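4.2 Do shoppers at home really rotate their tins?

Advice on running a store cupboard nearly always includes the same rule: put new tins at the back, take old ones from the front. Leaflets repeat it, and so do most of the cookery books we looked at. We could find very little to show that households follow it, or that those who do throw away less food. The claim seems to have been borrowed from shop stockrooms, where staff are paid to move goods along and where a delivery comes in on a known day. A kitchen cupboard is a different place, and we doubt the rule travels well.

The Dorkska survey is often cited in support. It asked 200 households whether they "usually" used older tins first, and a large majority agreed. We are not persuaded. The question names the right answer, and people like to give the right answer. When Hiu-tung Yang went back to 18 of the same homes in January and asked to see the cupboard, she found that only 2 had any order that a visitor could make out. The other 16 had tins stacked by size, by how often they were used, or simply wherever they had fitted. Several people who had claimed to rotate their stock were surprised by the dates they read out to her.

This does not mean that they had lied. Most of them could describe the rule well and thought of themselves as people who kept to it. Our guess, and it is only a guess, is that they remembered the last big tidy and let it stand for the months since. Such a gap between what is said and what is done would be enough to spoil any survey that relies on memory alone.

The Gamage study has a different fault. It gave each home a sloping rack and reported fewer out-of-date tins at the end. But the racks were handed over by a visitor who also cleared out the old stock, and no home was given the clear-out without the rack. The authors credit the slope. We would want to know what the visit did before spending money on racks. The Didia report, which recommends them for all new kitchens, rests on the Gamage figures and adds none of its own.

Shelf height has had less attention than it deserves. A tin at eye level gets taken, whatever its date, and one that needs a stool does not. The Asix notes (last revised 2/22/20) mention this in passing and then return to the matter of front and back, as if a cupboard had only one shelf.
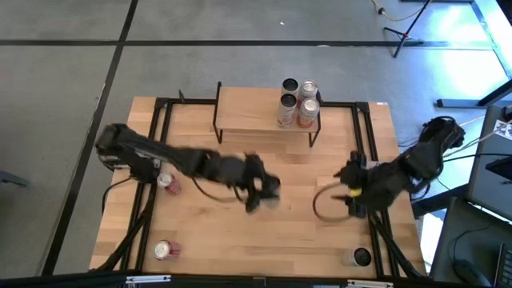 Figure 3. Cans on a low shelf and on the tabletop in front of it.

Does turning tins so that the dates face forward cut waste at home? The studies reviewed in this section cannot tell us, as none of them tested it apart from other changes.

Until that is done, we treat date-facing as a harmless habit with no known effect. The same goes for coloured stickers, which two of the reports praise on the strength of comments from people who had volunteered to try them. Those comments were gathered in the first few weeks, when the stickers were new and the cupboards had just been sorted. Section 4.3 turns to packets and jars, where the evidence is thinner still.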